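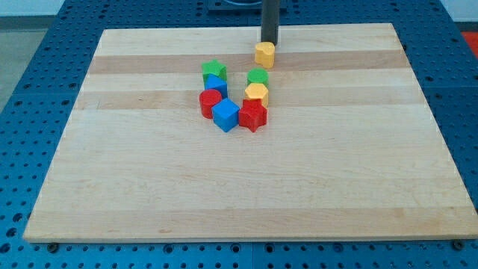
Review: Grastier Hard Wax Finish for Boards and Worktops

The Ornville Community Workshop maintains a stock of wooden boards, benches and counters that are used by members throughout the year. Each October the workshop reviews the products bought for their upkeep. The finish under review is Grastier Hard Wax Finish, a blend of plant oil and wax sold in a flat tin with a screw lid. It was compared with the product used until now, Burnix Board Oil, over a period of 12 weeks. The trial was carried out by Halima Ezeani and Sipho Mtshali of the workshop's equipment section.

Packaging and instructions

The tin opens without tools and closes firmly. The printed instructions are short and mostly clear, although the drying time is given in two places and the two do not agree. The side label states overnight; the leaflet inside the lid states 15 hours. The reviewers followed the leaflet. No cloth or pad is supplied, and first-time buyers should have lint-free cotton on hand before opening the product.

Application

The finish is soft enough to lift with a cloth at normal room temperature. In a cold storeroom it becomes stiff, and Mr. Mtshali found it necessary to bring the tin indoors an hour before use. It spreads well along the grain and shows clearly where it has been missed. Two thin coats gave a better result than one heavy coat, which remained tacky in the corners of a tray and had to be rubbed back with a gray abrasive pad.

End grain is a different matter. It takes up a great deal of the product, and the ends of a thick chopping block needed a third coat before they looked even. The leaflet makes no mention of this. Burnix Board Oil, being thinner, soaks into end grain more readily and is still the easier choice for blocks of that type.

The smell is mild while the product is fresh and was gone from most pieces within 2 days. A drawer front kept in a closed cabinet held the smell a good deal longer.

Appearance

On pale woods such as maple and birch the change in color is slight, a little warmer than bare wood. On walnut it is much stronger, and members who wish to keep a light tone should test the underside first. The surface has a low sheen and does not feel waxy to the hand. Fingerprints, a regular complaint with the older oil, were less noticeable on every piece tested.

Wear

Treated boards were placed in the members' kitchen and wiped down daily with warm water and dish soap. Water continued to bead on the Grastier boards at the end of the trial, while the Burnix boards had been oiled again twice by that point. Neither product prevented knife marks, and neither claims to do so. A ring left by a hot cup on a Grastier board came out with light sanding and a fresh coat. The repair blended in well — better than expected on a surface that had already seen several weeks of use.

One counter section near the sink did less well. The finish turned cloudy along the front lip, where water tends to sit, and it had to be stripped. The reviewers would not recommend the product for edges that stay wet.

Cost

The tin costs more than the same weight of the older product. It goes further, however, and the labor saved in repeat coats is worth having. For a household with one or two boards, the smallest size will last a long time, and the larger tins make little sense unless a table or worktop is also to be treated.

Recommendation

The workshop will adopt Grastier Hard Wax Finish for flat boards, trays and shelves. Burnix Board Oil will be kept for end-grain blocks. Used cloths must be laid flat to dry outdoors before disposal, as stated on the tin.

Comments

Everett Greenberg
Did you sand between coats? I went straight over the first one and got a rough feel, like fine dust under the surface.

Halima Ezeani
Mr. Greenberg, a light pass with a fine pad was made between coats on all pieces. It should also correct a board that already feels rough.

Lungile Le Roux
Same cloudiness at our sink. Stripped it and used varnish on that edge only — you can see the join if you look for it but I can live with that.

Kgomotso Oosthuizen
Would like to see this tested against Reddy paste wax. Cheaper, and my mother's table has had nothing else on it for years.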